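Bedroom notebook, May
Laundry and bed corner, Grunport flat

Good day in the bedroom today, so this is longer than usual. Kanako Sugawara and I had agreed to stop fiddling with the kitchen pages and give the bedroom a proper go, and I'm very glad we did. Fabric is so much more fun than crockery!

Starting point was the cabinet by the wall, the honey-coloured one with the short legs. I had been keeping the laundry basket on the floor and bending down to it all morning, and my back had opinions. Up on the cabinet the basket is at a lovely height. You can see what is in it at a glance, the black thing in a heap and the teal one tucked in behind, and you can get at either without digging. White basket on light wood looks nice too, which isn't a result but I'm noting it.

Oi-ling Lo wants us to try the Furden basket as well, the one with the solid sides. My guess is that we'll miss the lattice. Ordered one anyway, through Moya, should be here before the next entry.

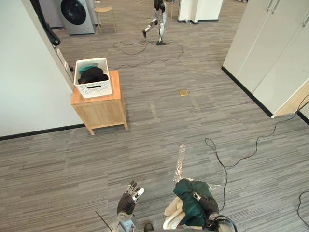 Clothes on the bed

Question for this part: where do the clothes go between basket and folded pile? Oi-ling is a firm believer in the bed. I used to sort on the carpet (plenty of space, nothing falls off) but she has won me over. A bed is one big flat table at a sensible height and you can walk along the side of it.

Dark and mid colours on the white cover are a joy to work with. The teal one shows every ridge and crease, so you know what you are dealing with before you pick it up. Black is harder. All the folds vanish into each other and finding a collar or a cuff is mostly done by feel. I want to try black on something patterned next, to see if it gets better or much worse. Kanako says worse.
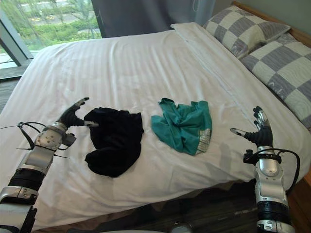

The other thing worth keeping from this is the gap. Leave a strip of bare cover between one garment and the next, even a narrow one. If they touch, you pick up one and drag half of the other along with it, and then you are sorting the same two things all over again. I did this 5 times before lunch and then wrote GAP on the back of my hand.

Picking up

Tried a few ways of lifting a crumpled garment. Taking it by the middle is quick, but it comes up as a bunch and stays a bunch. By a corner is better if you can find one. By a shoulder seam is best of all, the whole thing drops nearly into shape by itself and I got properly excited about that. Not much help with the black one though, see above re finding anything on it.

Lift near the edge of the mattress, so the lower part can hang down over the side. In the middle of the bed the bottom half just lies there and folds up under itself.

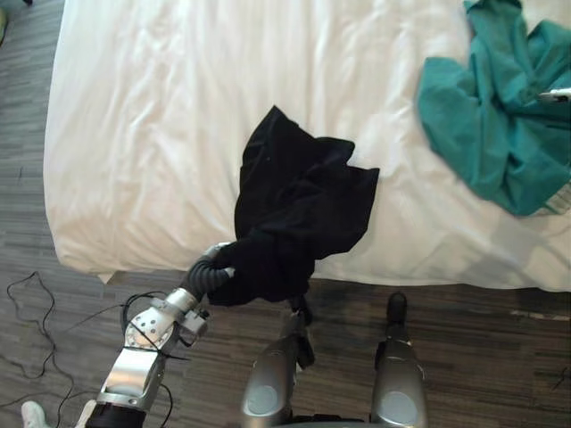
Black garment, held up at the near edge of the bed.

Making the bed around it all

Kanako's point, and a good one: every time we work on the bed we pull the cover about a bit, so straightening it ought to be part of the job. Two approaches so far:

- clear everything off, straighten, put everything back
- leave the clothes where they are and tug at the overhanging edge

The first is neater. The second is far quicker and I like it very much, provided the tugs are small. One big pull and the clothes travel with the cover. The faint stripe in the cover is a real help here, you line it up with the side of the bed and any twist shows straight away. I'd choose a striped one again for that reason alone.

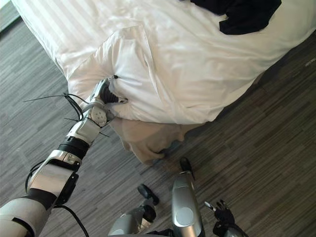 Gathering the white bedding at the edge, black garment still on top.

To do
Tuck the beige layer back under, it droops on to the floor on that side.
Ask Tastico whether they still do the plain covers, for comparison with the stripe.
Try a pillowcase! We have been all shirts and no bedding.
Kanako to write up her folding notes before she forgets the order.
Find the other laundry basket, last seen in the hall cupboard.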